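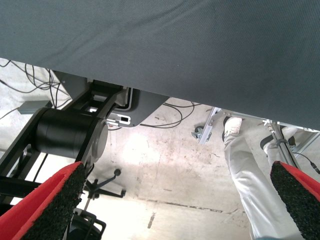

To: Zadstead workshop list
Subject: Re: cables under the table (again)

> Does anyone have strong feelings about how we deal with the wiring
> under the fabric-covered table? I caught my foot in it twice last
> month and would like to get through June without a third. I can
> order one of those mesh trays that screws to the underside. The
> Fasent one is 36 inches long and comes with four clips.
> Also, could whoever owns the black stand please label it.

Strong feelings, yes. I have been under there with a flashlight, so I now consider myself the senior authority.

A tray is fine by me, but please don't screw it through the fabric. The last person to put a screw through that stuff left a pull in the weave that I still look at during meetings. Clamp it to a bracket, or use the sticky kind and accept that it will let go at 3 a.m.

Before anything gets ordered, could we pull out the cables that go nowhere? There were three of those in the Nuneck room when we did this last winter, one of them taped down with great care. Thin black cable looks exactly like other thin black cable once it's on the floor, so tag both ends before you unplug. Masking tape and a pen will do.

Power adapters should come up off the concrete too. They get kicked, and then we get a message on this list titled "is the power out" – see message 847 in the archive, and most of the ones after it.

The stand isn't mine. I have moved it often enough to be suspected, though. Try asking on the Siriwardena list, they lend things and forget.

I can do any evening after six. I'll bring the Velcro ties if someone else brings a kneeling pad. That floor is hard.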